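Survey Assistant, War Memorials and Public Monuments Register
Rillar Historical Records Trust
Posted 2021-09-05

The Rillar Historical Records Trust is hiring a survey assistant to help complete its register of memorials, foundation stones, plaques and public statues in the Tuseo district. The position is part-time for 72 weeks, with the possibility of an extension if further funding is approved.

Background

The register was begun by Ubaldo Rizzi, who walked most of the older parishes with a notebook and a tape measure and left us 268 typed entries. Many of them are the only record of an inscription that has since worn away. The present survey checks each of his entries against the site, adds monuments put up after he stopped work, and puts the whole register online. It is expected to reach 1000 entries when finished.

Work in the eastern parishes ended in July. The new assistant will start with Morelli, where there are 84 sites to visit, most of them in the two cemeteries and along the river road.

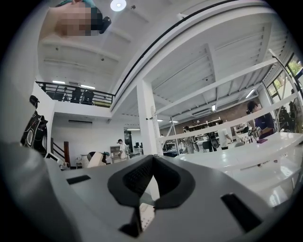
Indoors, under the ceiling light.

What you will do

Visit sites on foot or by public transportation and fill in a record sheet for each one. The sheet covers location, material, dimensions, condition and setting.

Copy inscriptions exactly as cut, including misspellings, line breaks and abbreviations. Letters that can't be read are marked as missing and are never guessed.

Look up unveiling dates, names of masons and subscription lists in local newspapers and council minutes. Most of the newspapers are on microfilm at the Tanuren reading room, which is open three days a week.

Check names on war memorials against service rolls and note any differences. We don't correct the memorial in the record. The difference goes in the notes field with its source.

Answer letters and emails from families. These often come with dates or ranks that don't match the stone, and they need a patient reply.

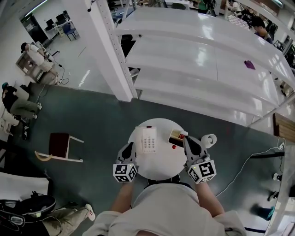
Office days are spent typing up sheets, filing and cross-referencing. Expect two days out and one day in during the dry months, and mostly office and library work in winter. Travel between sites is paid, as is the time it takes.

What we are looking for

You should be able to read worn lettering and older handwriting, or be willing to learn. You should write clear, short English. A history degree is welcome but is not required, and we have hired people from surveying, libraries and the building trades. Some knowledge of military abbreviations would save you time. You will need to be comfortable working outdoors alone and walking on uneven ground.

We use a simple database and will train you on it. Experience with mapping software is useful for the later part of the project, when the parish boundaries are redrawn to match the current ones.

Terms

Three days a week, with days to be agreed. Occasional Saturdays for cemetery open days, with time off in return. The post reports to Tibor Bakos, register editor. Boots and a waterproof jacket are provided.

How to apply

Send a resume and a letter of no more than two pages to Tibor Bakos at the Trust's office. Please include a transcription of one inscription from a monument or building near you, with its location and the date you copied it. It can be any length. We would like to see how you handle damaged or unclear letters, so a perfect stone is not the best choice.

Applicants called for interview will be asked to complete a short record sheet at a memorial near the office. Interview travel costs within the district are refunded on production of a ticket.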